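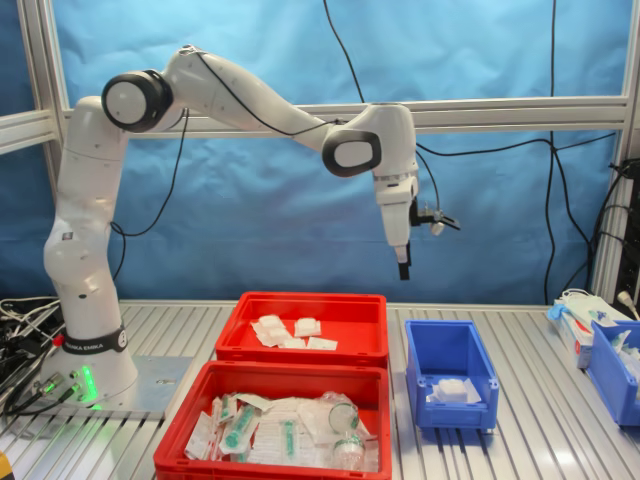
What do I do when the arm stops halfway through a pick and won't take a new command?

Keep your hands out of the bins, press the stop, and work through the steps below in order. Most of the time you've got a grip fault, and you can be running again in a few minutes.

5. When a pick goes wrong

I've been looking after the sorting cell since we set it up for the Mekholm project, and this section is the one I get asked for the most. It covers the three faults I see all the time: a dropped packet, a crushed wrapper, and a cable snag. If your problem is a dead controller or a network error, skip ahead to section 6, which Amrit MacPherson wrote and knows far better than I do.

5.1 Before you touch anything

1. Press the stop and keep it within reach the whole time you're at the table.
2. Look at the status light on the base, then check its color against the card on the door. Please don't go from memory (I did that for months and had two of them swapped!).
3. Write down the pick number from the log screen. Once you clear the fault it scrolls away, and you'll want it later.
4. Look at the fingers. If they're holding something, go to 5.2. If they're empty, go to 5.3.

CAUTION: Never pull an item out of closed fingers. The wrappers tear, and the arm can shift when the load comes off. Open the gripper from the screen with your other hand under the item, well clear of the fingertips.

5.2 Fingers closed on an item

1. Jog the arm straight up until the item is well clear of the bin walls. Use slow mode. Sideways moves come after, never before.
2. Open the gripper and take the item.
3. Check the wrapper. Any split or crease through the seal and it goes in the scrap tub, even if it looks fine otherwise.
4. Home the gripper, then run one empty open and close.

Note: Syringe packs are the worst for this. The fingers land on the plastic, the pack slides, and the software reads the slip as a collision. Rami Semaan dropped the closing force in October and it got a lot better, but it hasn't gone away. Flat packets fail differently – they bend, and two come up together.

5.3 Fingers empty

1. Check the table and the floor for the dropped item before you do anything else. A little bottle will roll a surprisingly long way.
2. See whether the bin has moved. If it has, line it up with the tape marks again.
3. Spread the items out a little if they've bunched up against one wall.
4. Restart from the last good pick, not from the beginning of the batch.

5.4 Cable snags

This is the one that scares me, so bear with me. On pick 134 of a long run, the arm reached across for a far bin and a loop of the camera cable caught on the table edge. The arm did stop, but it had already pulled hard enough to crack the connector, and we lost the rest of the afternoon to it.

1. Stop the arm and leave it stopped. Don't try to jog it free.
2. Work the cable loose by hand, from the connector end outward.
3. Feel along the jacket for flat spots. If you find one, swap the cable.
4. Before restarting, walk the arm through its full reach in slow mode and watch the slack the entire way.

CAUTION: Two people for this job, always. One watches the cable and the other stays on the stop.

5.5 Logging it

Put every fault in the Fledotier sheet, including the silly ones. I need the pick number, what the item was, and what you did. If you've had 8 or more faults in a batch of 800, shut the cell down and come find me or Isabelle Vachon before the next batch goes in.

Last updated December 2020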